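Handout 5: Vormachen statt Programmieren — Aufnehmen mit den Handgreifern

So, jetzt wird es endlich praktisch! In den letzten Sitzungen haben wir viel über Teleoperation geredet, also über das Fernsteuern des Arms mit Joystick oder Leitarm. Wer das im Praktikum Clalow ausprobiert hat, weiß, wie zäh es ist, einen Stecker auf diese Weise zu greifen. Ich habe beim ersten Mal eine halbe Stunde gebraucht und danach erst mal Kaffee geholt.

Beim Vormachen von Hand fällt der Roboterarm während der Aufnahme weg. Ihr haltet den Greifer selbst, in jeder Hand einen, und aus euren Bewegungen werden später die Trainingsdaten. Wichtig ist dabei, was die Kamera am Greifer überhaupt zu sehen bekommt.

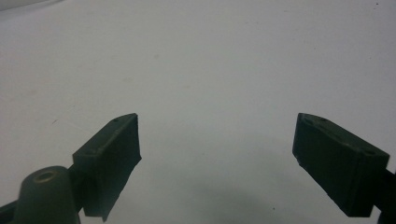

Abb. 1: Blick der Greiferkamera auf die beiden Finger, dazwischen freie weiße Fläche.

Schaut euch vor jeder Aufnahme diese Ansicht an und fragt euch: Sind beide Fingerspitzen im Bild? Kann ich die Lücke zwischen ihnen gut erkennen? An der Lücke lesen wir nachher die Öffnungsweite ab (Formel siehe Handout 4, und bitte nicht wieder Millimeter und Zentimeter mischen). Den Schatten, den der Greifer auf den Tisch wirft, müsst ihr nicht wegleuchten — der darf mit ins Training, beim echten Arm gibt es ja auch einen.

Nun zur Aufgabe selbst. Wir nehmen die Steckdosenleiste, weil sie alles hat, was Ärger macht: einen länglichen Körper und ein Kabel, das sich bei jedem Anfassen anders legt. Hongmei Zeng hat für ihre Abschlussarbeit 487 Durchgänge mit biegsamen Objekten aufgenommen, und bei ihr waren die Kabel mit Abstand am störrischsten. 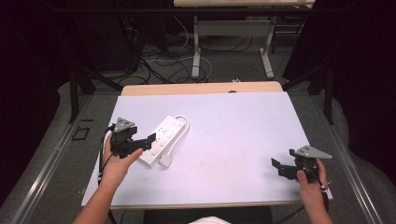
Abb. 2: Zweihändige Aufnahme mit Steckdosenleiste, Blick von oben auf den Arbeitsplatz.

Ein paar Dinge, die ich beim Zuschauen immer wieder sage:

Fangt mit etwas Abstand an. Die zweite Hand darf ruhig warten, sie muss aber ebenfalls mit aufgenommen werden, denn auch Warten ist eine Aktion.

Bewegt euch langsamer, als es euch natürlich vorkommt. Toivo Laitinen hat in seinem ersten Satz so schnell gegriffen, dass wir 9 Durchgänge wegwerfen mussten.

Verändert die Startlage der Leiste zwischen den Durchgängen, mal quer, mal schräg, Kabel mal links, mal rechts. Sonst lernt das Modell bloß eine einzige Stelle auf dem Tisch auswendig!

Und wenn euch etwas herunterrutscht: weitermachen, nachgreifen, zu Ende bringen. Solche Korrekturen sind Gold wert.

Zur Übung bis Ende Mai: pro Gruppe einen eigenen Satz aufnehmen und kurz notieren, welche Durchgänge ihr aussortiert habt und warum. Fragen zur Ablage der Daten bitte an Xiaoqing Lu.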